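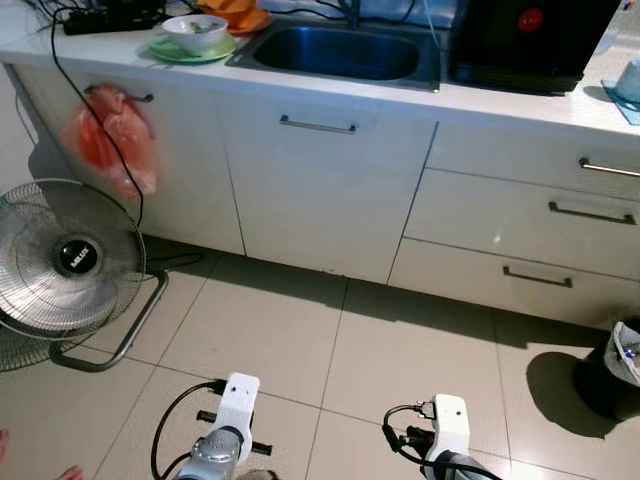 **Power strip next to the sink - how do you keep it dry?**

**grurnumley_kitchen** wrote:

Hello all. I rent a small apartment and my kitchen has one long white counter with the sink in the middle. The only outlet is on the left end, so my power strip lies on the countertop on that side, and one cable hangs down in front of the cabinet. I also keep a fan on the tile floor, because there is no window that opens.

My landlord allows small changes, up to 15 screws he said. I would like to move the strip away from the water without spending much. My limit is 200 for everything. What would you do first?

**tilewalker** wrote:

First the hanging cable, today if you can. A foot or a mop will catch it one day and pull everything with it. Then mount the strip on the wall, with the openings facing sideways. I used a Trurko bracket, it took two screws and it has been good for me since August.

**bangera_fan** wrote:

I do not agree with the wall. If the wall behind the sink gets splashed, you have only moved the problem higher. I would put the strip inside the upper cabinet, if there is one, and bring down only the cables that you need.

**tilewalker** wrote:

> I would put the strip inside the upper cabinet

A closed cabinet with a loaded strip gets warm. I would never do this with a kettle on it. On the left end of the wall the splashes are small - he can check with a dry paper towel after washing the dishes.

**grurnumley_kitchen** wrote:

Thank you both. I have no upper cabinet on that side, so this part is decided. I will do the paper towel test on Wednesday. Another question: I hang a plastic bag on the handle of the left door, and the trash bin stands on the right. Does the bag damage the door with time?

**softclose43** wrote:

A light bag, no. I had one with glass bottles and the screws of the handle became loose. Also it hits your knee each time you open the door. Gustesell sells a bag holder for the inside of the door, mine has no screws at all.

**bangera_fan** wrote:

Or only use the bin, and carry the bottles out when you go. One less thing hanging.

And please ask the landlord for a protected outlet near the water. It is his job, and your 200 can stay in your pocket.

**grurnumley_kitchen** wrote:

I wrote to him this morning. The towel stayed dry on the left end, by the way, I did not wait until Wednesday. I ordered the bracket, and the fan will get its own outlet in the hallway.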